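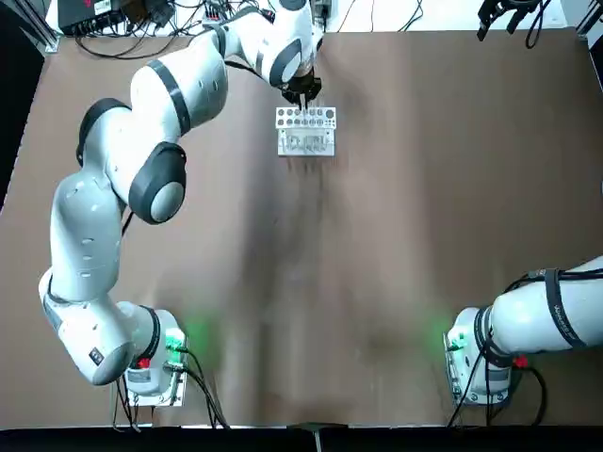 Tolar's reading is that the drift comes from the glue and the balance is fine, and that we should stop re-zeroing between weighings until that is settled.

March 19, 2025. Hide glue, batch 17, Drirberg granules.

Soaked overnight in cold water, then held at 70 degrees in the small bath. Skin formed on the surface twice; lifted off both times and not weighed, so the solids figure will read slightly low. Viscosity cup gave 41 seconds. The February batch ran faster through the same cup, but that one was made up with tap water and I don't trust the comparison.

Six lap joints in beech, clamped and left on the rack by the door. Milach clamps on the first four, the old screw clamps on the rest – note this when reading the pull figures. Joint 3 slipped while tightening and was reset once.

Weighings at start and after over 300 minutes are on the loose sheet. Loss is still not flat. Shi wants the open time repeated with the heater off, which means moving the rack.

To do: new filter cloth, check the bath thermometer against the glass one, label the jars. Pull tests Friday if the grips are back.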